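Makbridge traces gripper fault to a worn bushing

3/1/25

The hand-held grippers at Makbridge stopped closing evenly in November. The lab's hardware lead, who asked to be identified by job title only, said the first sign was a utensil that rotated in the fingers during a stirring task.

"One pad was arriving before the other," the lead said. "The offset was up to 2 mm at the tips. On a thick handle you would miss it. On a thin one it twists."

Three of the nine units showed the fault. Operators had been correcting for it by hand, so the logs looked normal. The lead called that the more serious failure.

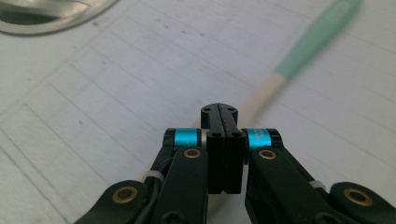
"The linkage is symmetric on paper. Any play in a pivot on one side shows up at the fingertips, and the bushings were the last place we looked. We replaced cables first. That cost us a week."

The worn parts came from one batch, bought through Kismont. Makbridge now pulls each unit for inspection at 3,000 cycles. The check takes a feeler gauge and a flat board. A unit that fails is tagged and its recordings are held back until someone has reviewed them.

There was one injury. A technician at the Kwon Street site pinched a finger between the inner and outer links while feeling for play with the trigger half pulled. The skin was not broken. The written procedure now calls for the trigger to be locked before anyone touches the linkage.

Asked whether the Zendow software should have caught the offset, the lead said it reads a single opening width. "It has no idea where the center is. We have asked for a second reading. There is no date for it yet."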